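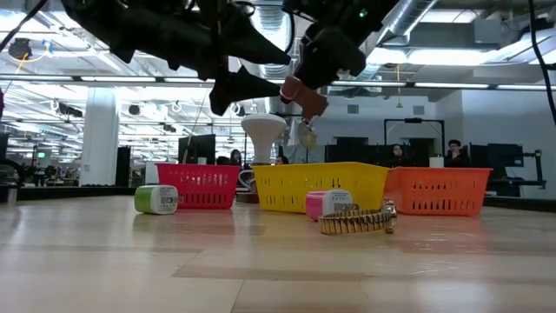
Home | About Us | Services | Training | Contact

About Molta

Molta sets up and maintains two-arm sorting cells for warehouses, schools and research rooms. The company was founded in February by Rodrigo Cuesta and Rongrong Duan, who had worked together on the service desk at Prostix. Each new cell is first tried with ordinary household goods. Items such as a wristwatch, a power adapter or a light bulb differ greatly in shape and surface, and plastic baskets in pink, yellow and orange are easy to tell apart when the arms are being adjusted. The same kinds of goods are used again at every yearly inspection.

Our technicians follow a fixed order of work. The base plates are checked first, then the clamps and rails, then the cables along each arm. Gripper fingers are examined last and replaced in pairs.
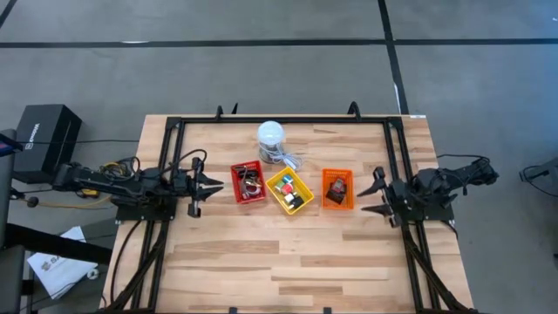 After this work is complete, both arms are returned to their starting position and the cell is run for 3 hours under supervision. A written record is left with the customer, and a second copy is kept at our Ilie office. To date we have completed more than 1776 service visits.

Customers with a Plivo maintenance plan may request a repair visit at any time of year. Please have the cell number ready when you call extension 3516.

Page last reviewed 11/05/2026

This website uses cookies to remember your settings. Accept | Decline

© Molta. All rights reserved. | Contact | Back to top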